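The Price of a Flat Stone

The paving consultant wanted to meet outdoors at eight on a Monday morning, which suited neither of us. He had a coffee from the Ibarra bakery and a folder he never opened. For 33 years he has advised towns on what to put under people's feet, and he asked me not to print his name, as two of those towns still owe him money.

I had come to ask about Floravley, where the council wants to tear up the asphalt on its market square and lay stone. The plan promises more shoppers, slower traffic and a "sense of arrival." I asked him what a sense of arrival was.

"It's a line in a brochure," he said. "I've written it myself. You get paid the same whether anyone arrives or not."

He does like stone. He talked for a good ten minutes about bedding sand and how few crews still know how to tamp it. His quarrel is with the claims. The Floravley report says trade went up after Mollance repaved its center, and that much is in the Mollance accounts. The same year, Mollance made parking free and a supermarket on the bypass closed.

"So what did the stone do? Maybe something. I'd love to know. But they didn't measure it, and now every town in the valley quotes that report like scripture."

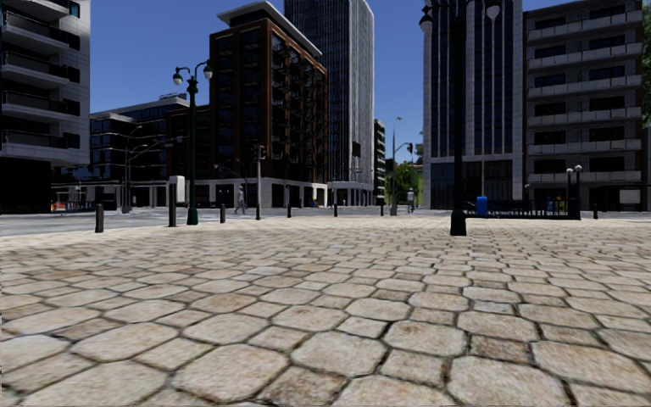
I put the council's case to him as fairly as I could. Stone lasts. Asphalt has to be patched every few winters, and the patches look terrible. Surely over a long enough stretch the stone pays for itself.

"Over a long enough stretch I'd be a rich man too," he said. "Who's doing the upkeep? Stone lasts if you look after the joints. Sweep out the joints with the wrong machine twice a week and you'll have loose pieces in a couple of years. Then someone's grandmother goes down, and the lawyers come in, and they fill the whole thing with mortar. Then it cracks."

The bid from Jerkex, the contractor the council seems to prefer, comes to 258 dollars a square yard, laid. A second bidder came in at 111 for plain concrete pavers. I asked whether the difference was fair.

"For the stone, sure. For the job as written, I can't say, and neither can they. The drainage is one paragraph. One! You're changing how water leaves a whole square and you give it one paragraph."

I pushed back here. He has worked for Jerkex's competitors, and a man who sells advice has every reason to say a plan needs more of it. He didn't seem offended.

"Right, so don't listen to me. Go stand in the square when it rains. See where the puddle is. Then ask them where the puddle goes on the drawing." He drank some coffee. "I asked. They said it would be addressed in a later phase."

I did ask the council's works office the same thing by phone. I was told the matter would be addressed in a later phase.

We walked for a while. He has opinions on wheelchairs (he thinks most rough paving is a quiet insult to anyone on wheels) and on benches, which he thinks towns buy by the catalog page. He was less sure of himself on the subject of traffic. When I asked whether uneven paving really slows drivers down, he said yes, then said it did for a month, then said he had seen one study and hadn't liked it much.

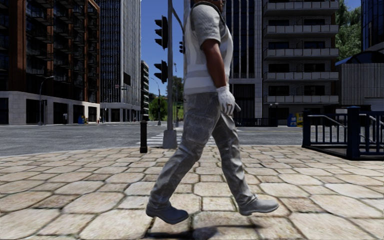

Gray work boots and a reflective vest, in mid-stride.

He warmed up again when we got to the people who lay the stuff. A good crew, he said, is worth more than a good stone, and the Floravley papers spend four pages on color samples and nothing on who will be down on their knees doing the work.

"Ask how many of them have done a square before. A driveway isn't a square. The slopes are different, the edges are different, you've got manholes. I've seen lovely stone put down by people who'd had a morning's training, and you could have sailed a boat on it by September."

I asked what he would do with the money if it were his. He thought the question was silly and said so. Then he said he would fix the drains, lay concrete pavers, plant some decent trees and wait to see if anyone complained.

Would anyone put that in a brochure?

"No," he said. "They'd want a rendering with balloons in it."

The council votes next month. The drainage paragraph, when I last checked, was the same length.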